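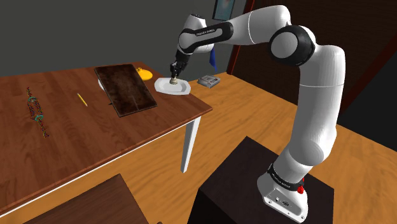
When I moved to Brernbridge I did not know that a town can have water and not have water at the same time. The centre has pressure in every tap. The upper part, which we call Sesholm, has pressure in the early morning and then a thin noise in the pipe until night. I live in Sesholm, so I write this with a full bucket beside my chair.

Last June the council promised us that the old pipe under the hill road would be replaced. The work was given to a company named Tikeck, and 200 metres of new pipe were put in the ground. Then the digging stopped. The rest of the hill still drinks from the old pipe, and the new one is connected to nothing that I can find. I have asked at the council office 2 times and received the same printed sheet on both visits. It says that the programme is "progressing in phases". I had to look up "phases" to be sure that it meant what I thought.

My neighbour Ok-hee Yoon runs a small eating house, Won, on the last corner before the fields. She has 13 seats and opens only for lunch now, as she cannot wash dishes for an evening. She pays the same water charge as the restaurants by the station. I do not understand how this is defended. If I buy a loaf and the baker gives me half, I do not pay him for the loaf. 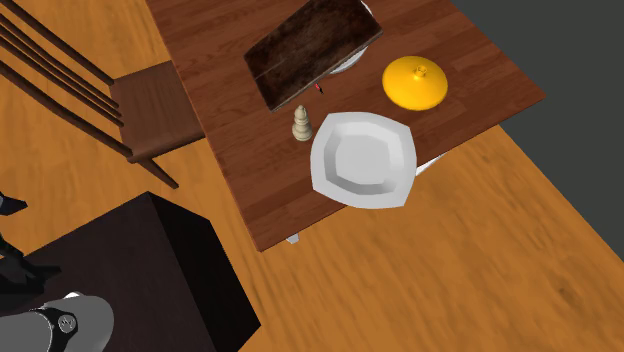 A white dish on a wooden table.

People at the council say that the upper town uses little water, and that for this reason other districts must come first. But of course we use little. We cannot use what does not arrive. To measure our need by our use is to count the hungry man's meals and decide that he has a small appetite.

I am not asking for something large. The charge should be lowered for each house above the hill road until the pressure is the same as below it. The dates of the work should be put on the notice board by the bus stop, with the name of a person who answers the telephone. And for 6 hours a day, at times we know beforehand, the pumps should be set to serve the hill first. The lower town would lose a little pressure in the afternoon. I think they could bear it, as we have borne it every afternoon.

Some of my neighbours tell me that complaining is useless and that I should buy a tank for the roof. Perhaps I will buy one. It will still be the council's duty to fill it.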